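Mobile Whiteboards: Frequently Asked Questions
Stollbridge Shared Workshop
Updated January 30, 2021

How do I book a board?

Put your name on the sheet by the sign-in desk, or email Lâm Vi. Members can have a board for up to six hours at a time. If the next slot is free you can keep going, but please write it down.

Can I move a board to another bay?

Yes. Release the casters, push from the end of the stand and keep the board upright. Set the brakes again once it's in place. Boards don't go outside or up the ramp.

What can I write with?

Dry-erase markers only. Black wipes off most easily, and red is the worst for leaving a tint. Paint pens and permanent markers look much the same in the bin, so read the barrel first.

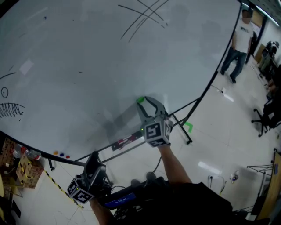
Do I have to wipe the board when I'm finished?

Yes, the whole surface, including the corners. Most people clean the middle and stop. Doodles count too: a little circle with a dot in it and a row of zigzags over at the left edge should come off along with any big crossed lines near the top. Leave the magnets on the tray along the bottom, where we keep the yellow, blue and red ones. If you want your notes kept, take a photo before you wipe.

Dry cloth or spray?

Dry cloth first. If the marks are fresh that's usually enough. For anything older than a day, use the Salleo spray on a microfibre cloth, then go over it with a clean dry one. Don't use paper towel or the green scourers from the kitchen.

Why are there still grey smudges after I've wiped?

Usually the cloth is full of ink. Swap it for a clean one from the drawer and wash the used one in warm water. Small specks can be lifted by writing over them with a fresh marker and wiping straight away. Look at the board from the side as well as the front, as the overhead lights put a glare on the gloss and marks are easy to miss.
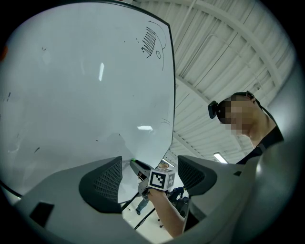

Someone used a permanent marker. What now?

Tell Ngọc Thái or Phong Chu and leave it alone. They have a remover for it. Scrubbing dulls the surface and the next lot of ink sinks in.

How often are the boards deep cleaned?

Every 15 days. The next full check of stands and casters is in April.

Can I buy one of the old boards?

Sometimes. Ask Diệp Tăng, who keeps the list.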